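Social media helpers wanted, November start

Drorora is a small agency, mostly food and beauty accounts. Need 4 people for short video work, 20 hrs a week. Feeds for Vesus and Anghel to begin with, more brands after that.
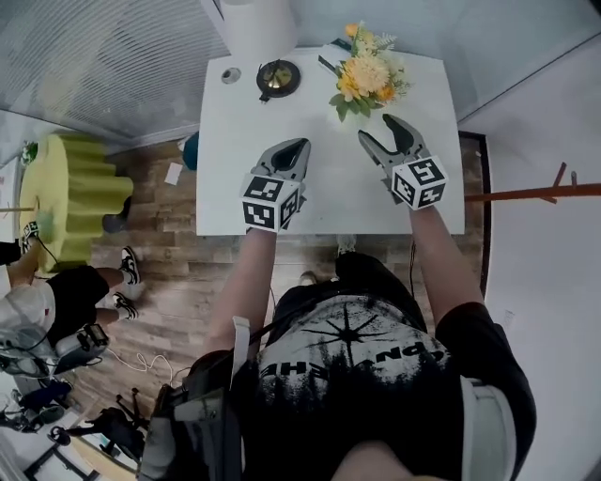

What you'd do: write captions, cut clips, answer comments fast. Weekend cover now and then, we rotate. Must know Instagram and Facebook inside out. Scheduling is all in Urkulex, we'll teach you. No degree needed, but show us somthing you made.
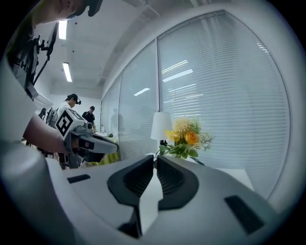

Pay is $20 an hour, plus $200 toward a phone after the trial month. Remote ok, Eastern time hours.

Send links and a couple lines about yourself thru the contact form by 23 Oct 2019. No cover letters please. No calls either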